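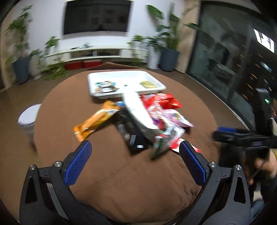

Morach Packing Services: Automation at the Cenora site, an update for employees, families and customers

1/ Morach is posting this thread to set out where the automation program at Cenora stands, what has changed for the people who work there, and what will change next. It repeats some of what was said at the May site meetings and adds answers to questions received afterward.

2/ Cenora packs mixed snack trays and boxes for offices, hotels and vending operators. The site employs 490 people over three shifts. Most of them work in hand packing, and most of the questions have come from hand packing.

3/ The system being introduced is called Huvero. It consists of robot arms with two-finger grippers, placed at the packing benches, and the software that runs them. Four arms are in use on Line 2. No other line has arms at present.

4/ Before an arm is given a packing task, employees carry out the same task with hand-held grippers. The grippers have two fingers with blue textured pads. The recordings from this work are used to teach the arms how to pick up a package and where to put it down.

5/ The practice setup is simple: a table with a brown cloth, a white tray, and a pile of packaged snacks in front of it. The packages overlap and point in different directions. A tidy row would be easier to pick from and would teach the system very little about a real bench.

6/ Package type matters. Glossy bags crinkle and reflect light. Long packages tip when held near one end. Small flat packets are difficult to lift from cloth. Packers have handled all of these for years, and the instructions for the recording work were rewritten twice on their advice.

7/ The job is called demonstration operator. It is a posted position with its own pay grade, one step above general packing. Thirty employees have completed the training so far. All of them came from the packing floor.

8/ Training takes four shifts. The first covers safety and the handling of the grippers. The second and third are supervised practice. The fourth is spent reviewing recordings and learning which ones should be rejected.

9/ Rejection is a normal part of the work. In the first full month, operators submitted 1,326 recordings and more than 600 were set aside. Common causes were fast movement that blurred the picture, a hand covering the package, and cables crossing the tray.

10/ The rejection figure was read by several employees as a measure of individual performance. It is not used that way. Operators are encouraged to reject their own recordings, and supervisors have been told in writing to leave the rate out of reviews.

11/ On recording and privacy: the gripper cameras run only while a task is being recorded. A hand may appear in a recording, and so may part of the room. Faces are to be kept out of view. Any recording in which a person can be identified is deleted at the end of the shift.

12/ An operator may ask for a recording to be deleted without giving a reason. The request goes to the shift lead and is carried out the same day. Recordings are not used for attendance, timekeeping or discipline.

13/ Practice rooms are separate from the production floor. Some are furnished as ordinary rooms, with plants, screens and glass doors, so that the surroundings differ from one set of recordings to the next. Requests to move the furniture back have been noted and declined.

14/ What has changed on Line 2. Each pair of arms now places the first items in a tray. A packer completes the tray, checks it against the order and passes it on. Before the arms were installed, two packers shared the whole tray between them.

15/ The second packer on each bench has moved to replenishment, inspection or demonstration work. Each move was offered before it was assigned. Five employees asked to stay in hand packing and were placed on Lines 1 and 3.

16/ No employee has been laid off as a result of Huvero. Morach has given a written commitment that none will be through the end of the current labor agreement. The text is posted beside the time clocks and can be requested from the site office.

17/ The commitment has limits, and these should be stated. It covers permanent employees. It does not cover seasonal contracts, and the number of seasonal packers hired for Line 2 this year will be lower than last year. Seasonal staff who have worked at Cenora before have been contacted.

18/ Several people asked whether the arms are faster. They are slower than an experienced packer on almost every item. They hold a steady pace through the night shift, and the heaviest reaching on Line 2 has been handed to them.

19/ Reports of shoulder and wrist discomfort from Line 2 have gone down since the arms were installed. The period is short and the numbers are small, so Morach is not drawing a conclusion yet. The site nurse will publish a comparison after the fall season.

20/ The hand-held grippers raised a separate concern. Closing the fingers again and again is repetitive, and operators reported sore thumbs in the first weeks. Sessions are now limited to 40 minutes, followed by a different task. Operators may change hands whenever they wish.

21/ A lighter gripper was requested and is being tested at the Kavanagh site. Two operators from Cenora have tried it. They found the weight better and the grip on flat packets worse. Testing continues, and the present model remains in use until it is finished.

22/ Pace on Line 2 was the most frequent complaint at the May meetings. Packers said that the arms set the rhythm and that a pause by a person was more visible than before. The complaint was justified.

23/ Two changes followed. A hold button has been fitted at every Line 2 bench, and any packer may use it for any purpose. The bench display that showed trays per hour has been switched off during shifts. Supervisors still see the hourly total for the line as a whole.

24/ Noise was the second complaint. The arms themselves are quiet. The alert tone is not, and it sounded whenever a package was dropped. It has been replaced with a light on the bench — the tone is kept for safety stops only.

25/ Dropped packages remain common. An arm that fails to pick up an item tries once more and then leaves it for the packer. Packers asked for a third attempt to be removed because it held up the tray, and the setting was changed within the week.

26/ Conversation was raised as well. Two packers at a bench used to talk through a shift. On Line 2 the nearest colleague is now a bench away. The benches will be turned to face each other when the line is closed for cleaning, and the shift meal break has been moved so that the whole line eats together.

27/ Maintenance. Three packers have begun a technician course paid for by Morach and taken during working hours. They will be qualified to clean and replace finger pads, clear faults and restart an arm. Repairs inside the arm will continue to be done by the supplier.

28/ The course will open again after the fall season. There is no test of prior schooling. Applicants need one year of service at any Morach site and a conversation with the training office. Interpreters are available for the interview and for the course.

29/ On pay. Packers on Line 2 keep their grade. The productivity bonus used to be worked out bench by bench. It is now worked out for the line, and for the first six months it cannot fall below each employee's average before the change. What follows the six months is under discussion with the union.

30/ On who decides. A floor group reviews every proposed Huvero task before it goes live. It has six members, four of whom are packers elected by their shifts. It has turned down one task so far, the packing of glass jars, on safety grounds. Management accepted the decision.

31/ Next steps at Cenora. The Line 2 arms will be given two further kinds of package, both soft bags. Recordings for these are under way. Line 1 will stay fully manual through the fall season. A proposal for Line 3 has been drafted and will go to the floor group first.

32/ Next steps at Kavanagh. The site will receive its first arm for testing only. No packing positions there are affected by the test. Employees at Kavanagh may visit Cenora on paid time to see Line 2 and speak with the packers without a manager present.

33/ Customers have asked whether trays packed with the help of Huvero are checked differently. They are checked in the same way as before, by a person, at the bench and again at dispatch. Order errors should be reported through the usual contact.

34/ Employees with further questions may speak to a shift lead, a floor group member or the training office. Written questions can be left in the box outside the canteen and may be unsigned. Answers are posted on the board next to it.

35/ Correction to post 15: six employees asked to stay in hand packing. The sixth request was received from the night shift and has also been granted.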